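Flondcombe Community Transport
Progress report to the Grondach Fund, April

The grant of 3,000 was paid in full and has been spent on the evening route between Flondcombe and Jasov. The route now runs on 11 evenings a month, up from eight when we applied. Two departures leave Flondcombe, at 5:40 and 7:15, and both wait for the connecting train if it is late.

Ridership has grown slowly. We carry around 30 people on a typical evening, mostly hospital shift workers and students at the adult learning center. The later departure is still the weaker of the two. We moved its first stop from the market to the station in February, and bookings have picked up a little since then.
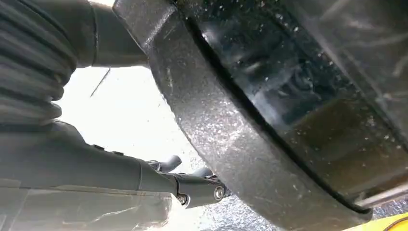

Maintenance took more of the budget than we planned. The older minibus failed its winter inspection on suspension and brakes and was off the road for nine days, so we hired a replacement from Jin Garage. We have now added rubber parts to the monthly check sheet. A ribbed boot like the large black one in the photo has folds where a split can hide, and drivers are asked to report any they find before the next run. The second minibus passed with no work needed.

Two items are behind schedule. The printed timetable is still at the proof stage — the Jasov stop names changed after we sent it out. Phone booking on weekends has not started, and we expect to have it running by June.

We would like to move the unspent publicity money, 240 in total, to the repair line. Please let us know if this needs a separate form.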